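Fibers in the Rinse Water: Project Report
Environment and Materials course, Eltdale
Nov 9, 2021

1. Why we chose this topic

In June our class visited the water treatment plant at Brostness. The guide told us that many very small fibers arrive there from home washing machines. Our group wanted to see how many fibers come out of ordinary household cloths, and if a simple filter can hold them back.

2. Method

We washed 12 cloths, one at a time, in the same machine at 40 degrees and without detergent. The rinse water went through a paper filter, which we dried and put under the school microscope. Between the cloths we ran the machine empty. This took more time than the washing itself – we had not planned for it, and the work lasted six afternoons.

3. Results

In total we counted 3,377 fibers. The flat woven cloths gave the fewest. The Pinto filter bag, which we borrowed for the last two afternoons, held back most of the long fibers but let the short ones pass. Our counting is not perfect, because short fibers can lie on top of each other.

4. Discussion

The surface of a cloth seems to matter more than its weight. A looped pile has many small ends and curls that can rub during the wash. On a speckled gray microfiber towel one can see the difference well: the pile is full of small curled tufts, but the pale hem is smoother and more tightly woven. Next time we would like to test hem and pile separately – for this we need to cut the towels, and we had only one of each.
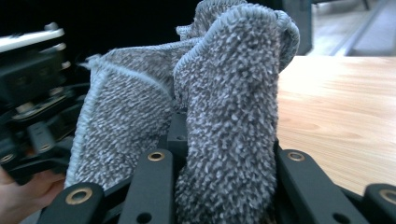
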